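Teaching the sim house robot by hand: puppet arms or headset?
Forum: Simulation and Teleop

saltbox_sim
Posted September 2, 2023

I have spent most of my free evenings on this and I need to talk to people who get it! I'm recording demonstrations in the Geerts house scenes, running in Itell, with a two-armed robot that I drive with a pair of Feden puppet arms clamped to my desk. You move the little arms, the big ones in the sim follow, and everything gets written out at the end of the episode. The task is simple to say: pick up one household item, carry it, set it down somewhere sensible. Doing it well enough that a policy can learn from it is another story, and I am completely hooked.

What surprised me most is how much I depend on the wrist view. I started out driving from the wide view only, with the wrist windows shoved off to a second monitor, and my early episodes were full of little hunting motions. Jab, back off, jab again. Now I keep the wrist view big and stop on purpose before I commit to an approach, with the fingers fully open, and look at what's past the palm.

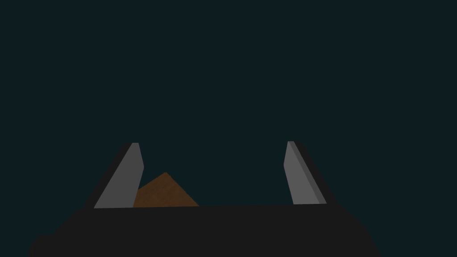

Wrist view, fingers wide open, wood-textured thing just peeking up on the left side of the gap.

If all I can see of something is the top, I roll the wrist a little and come in from another side. It costs me a second or two per episode and my grasps got so much cleaner. My first decent batch was 13 episodes and I retrained on those alone, mostly for fun, and the arm went for the right area nearly every time. It didn't always grab anything, but it went there!

So, questions. Do you stick with puppet arms or go to a headset? Do you keep the episodes where you fumbled and recovered? And how do you handle the wrist getting into silly orientations? I clutch in and out a lot, and with every clutch I seem to lose a bit more of my sense of which way is up.

brinepump
Reply #1

Love this. I went the other way, headset and hand controllers, and I wouldn't go back. Puppet arms are great until the robot's shoulder is somewhere your elbow refuses to be. With the headset you stand in the kitchen and reach. My hands were sore for a week with the puppet arms and the headset fixed that on day one.

On fumbles: throw them out. All of them. A policy copies what you show it, and if you show it dithering it will dither forever.

gantry_moss
Reply #2

Going to disagree with brinepump on the fumbles. I threw mine out for months and my policy was gorgeous right up to the first missed grasp, then it just sat there with its fingers closed on nothing. It had never seen a miss. Once I put recoveries back in, it started opening up and trying again by itself, and I may have yelled at the screen.

The trick is to cut the bad part and keep the good part. I mark the moment I notice I've missed, and I train from that mark onward. The jab goes, the recovery stays.

saltbox_sim
Reply #3

Oh, I like the mark idea a lot. Feden has a foot pedal input I've never used, so I could tap it at the moment I notice. Trying that tonight.

About the orientation thing, I dug through some of my older recordings and I can see what I was doing. Between grabs I'd let the wrist drift wherever my own hand was comfortable, and then the next approach would begin from there. A wrist camera that should have been looking down at a counter ends up aimed at the architecture.

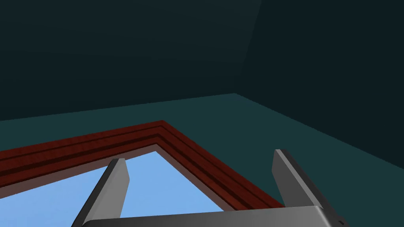
kettle_offset
Reply #4

Drifting between grabs gets into the training data more than you'd think. The policy doesn't know you were resting. If your episodes have long stretches where the wrist wanders, it learns that wandering is part of the job. I fixed a home pose for each arm, bound it to a key, and I go back to it before every new approach. Boring, and my success rate went up right away.

Also check your clutch settings in Itell. The default keeps the offset between your hand and the gripper when you re-engage, and the offsets pile up. You can tell it to keep position offset but zero the rotation. Takes a moment to blend back, so don't do it next to anything breakable.

brinepump
Reply #5

Or use a headset and never clutch at all. I'm just saying!

kettle_offset
Reply #6

You still clutch when you run out of living room, brinepump.

brinepump
Reply #7

Fair. I have hit a bookshelf. More than once.

saltbox_sim
Reply #8

Home pose added, rotation zeroing switched on, and wow, what a difference. I did a whole session without once losing track of up and down on the wrist itself. I also went back to using the wide view for the first part of the motion, where both arms and the surroundings are in one window, and only switch my attention to the wrist for the last bit.

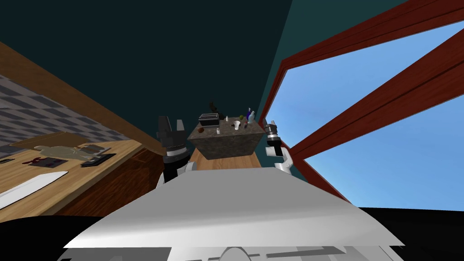 Both grippers up, the island between them with its bottles, fruit and toaster, big window on the right.

The tilt takes getting used to, but for picking which arm to use it's perfect. I used to decide halfway through the reach (terrible habit), and you could see it in the playback: left arm starts, stops, right arm takes over. Now I decide before I touch the puppet arms at all.

I do have a new problem. My episodes got longer because I'm being careful. A few run past 540 steps, and my training script chops everything at that length, so the set-down is missing from the slow ones. Do I raise the limit or drive faster?

gantry_moss
Reply #9

Raise the limit for now. If you rush, you'll teach rushing. Later on you can speed up the slow stretches in processing, just leave the part near contact at the original rate. I keep contact untouched and compress the travel, and it works great.

brinepump
Reply #10

I'd drive faster, personally. Careful demos have all those tiny pauses and a small policy gets stuck in them: it sees the arm still, predicts still, and you've got a statue. Practice each task for a while without recording, then record once you're smooth. The group I drive with in Plellach does it that way and it's way more fun too, everybody watches and shouts advice.

gantry_moss
Reply #11

The practice part I'm fully on board with. On the statue thing, trimming the frames where nothing moves takes care of most of it. Just be careful you don't trim the gripper closing, since the arm is still during that and a naive filter will happily delete it. Ask me how I know!

saltbox_sim
Reply #12

So that's what happened to my grasps last time! My filter only looked at arm joints. I've added finger motion to it and the closing is back.

Long update since a few people asked in messages. I've been working on bottles, which I had been putting off. They're my favorite thing in the whole set now. A rounded body in a two-finger grip wants to slide or turn, so where you close matters so much more than with a box. What I do now is bring the fingers up on either side, line up on the middle of the wrist view, close until I see contact on both sides, and then hold still for a beat before I move. That beat used to be zero. I'd close and yank in one motion, and the bottle would swing around and I'd be correcting all the way to the counter.
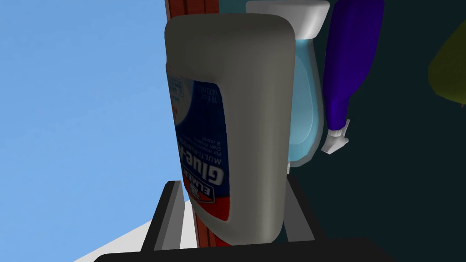

The other half of it is the release. If I open the fingers fast, one side tends to let go before the other and the bottle gets a little shove, so I open them slowly and back straight out along the approach line. I recorded 6 versions of the same pick with the release done slightly differently each time, and the slow one was the easiest to repeat by a mile. That's the one I'm sticking with.

I also took brinepump's advice and practiced before recording. My hands know the puppet arms so much better now. I still think they beat a headset for this kind of work, because I can rest my wrists on the desk and make really small moves.

brinepump
Reply #13

I'll give you small moves. For wiping, opening drawers, anything with a big sweep, I'll race you.

kettle_offset
Reply #14

Nice progress! One suggestion on the bottles: change the start orientation of the object between episodes, and change your approach to match. If every demo comes in from one side, you'll have a policy that can only do that side. Itell can shuffle the start poses for you, it's under the episode reset options. Keep a set of starts aside that you never train on so you can test fairly.

feltwasher
Reply #15

Been reading along and just ordered the Feden arms, so thanks, I guess, says my wallet. How many demos would you say before it's worth training anything? I saw a post elsewhere claiming 2000 per task and nearly gave up on the spot.

gantry_moss
Reply #16

Don't give up! Train early, way before you think you're ready. You'll learn more about your own driving from one bad policy than from a month of recording. Mine picked up my habit of dipping the wrist right before a grasp, and I had no clue I did that until the robot did it back to me.

saltbox_sim
Reply #17

Seconding that. Train on your first batch, watch it, fix what bugs you, record more. And bind that home pose key before anything else, feltwasher. I'm doing the shuffled starts next and will post the settings file once I've cleaned it up.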